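Right, I've been threatening to do this for weeks so here goes. A thread about my tiny kitchen corner and how I finally got it to behave. It's mostly about a microwave. You've been warned! 1/

Background: I moved into the flat on Hetville Road in May and the kitchen is basically a corridor with a sink in it. Lovely window, lovely light, nowhere to put anything down. The old microwave lived on top of the fridge and I had to stand on tiptoe to get my soup out. Hot soup. Above my head. 2/

So the plan was to have one white table along the wall and make it the "warm things" spot. Microwave, mugs, tea, porridge oats, done. No toaster (it lives by the window now and seems happy enough). 3/

Uzma Bajwa, who is much better at this sort of thing than me, told me to mark out the microwave on the table with masking tape before buying one. Best advice of the whole move. I went round for three days putting my mug down outside the tape and pretending to open a door. I felt ridiculous and it worked a treat. 4/

What I learned from the tape: I'd been looking at microwaves that were far too big. Like, family-of-six-roast-chicken big. I heat up porridge, leftovers and the odd sad potato. I went two sizes down and got half a table back! 5/

I also learned that I put my tea down on the left every single time, so that side had to stay clear for the door to swing. If you take one thing from this thread, check your door swing. My sister's opens straight into her kettle and she's just lived with it for 2 years. 6/

Then colour. I had a whole spreadsheet for this (don't look at me like that). Black was sensible, silver shows every fingerprint, white would have matched the table. And then I saw a pink one and closed the spreadsheet. 7/

Well, pinky cream. Leonie Bolger calls it "the inside of a shell", my dad calls it "plaster". I love it either way. It changes through the day too — quite creamy at breakfast and much pinker by teatime. 8/

Some practical bits, as a few of you asked last time I went on about this:

Leave a gap at the back and the sides. Read your booklet for how much, mine was pickier than I expected.

Don't use the top as a shelf. I know. I KNOW. It's so flat and so tempting. Mine had a plant on it for one afternoon and then I read the booklet. 9/

Wipe the top with a barely damp cloth and then a dry one straight after. It's a shiny finish, so it'll show every streak if you leave it to dry on its own, particularly under the big ceiling light. 10/

For the inside: bowl of water, half a lemon, a few minutes on high, then leave the door shut a bit longer than you want to. Everything comes off in one wipe. My gran did this and I ignored her for 20 years, sorry Gran. 11/ 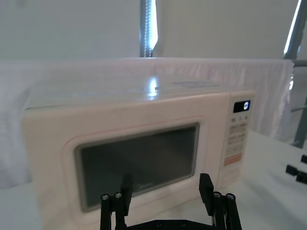
And can we talk about the big button (start, I think), because it's PEACH. Everything else on the panel is pale and polite and then there's this one wide peachy orange button near the bottom, and I can find it half asleep with no glasses on. More of this please, whoever designs these things. 12/

The small buttons I'm less keen on. The writing is teeny. I've learned the two I need by position and the rest can stay a mystery until I have guests who want to defrost something. 13/

Mugs are on hooks above the table now, oats and tea in two Prulance tins I got from the market (bit dented, that's why they were cheap). Spoons in a jam jar. I can make an entire breakfast without taking more than one step, which for a person like me at 7am is a big deal. 14/

Cost, for the nosy (I'm always nosy): the table was second hand off a neighbour who was moving out, the hooks were a birthday present, and the tins were pocket change. The microwave was the only proper spend and I'd saved up for it. 15/

Things I'd still like to sort: the cable, which I've tucked away three times now and which keeps wandering out again. Also a better bin. Bins are a separate thread, I have a LOT of feelings about bins. 16/

Oh and someone asked how I do porridge without it erupting. Bigger bowl than you think, medium power, stop halfway and stir. That's it. I lost so much milk before I started using a bigger bowl. 17/

If you've got a small kitchen please show me your warm things corner, I'd really love to see how other people have squeezed it all in — especially if yours is an odd colour. Replies are open, kettle's on. 18/18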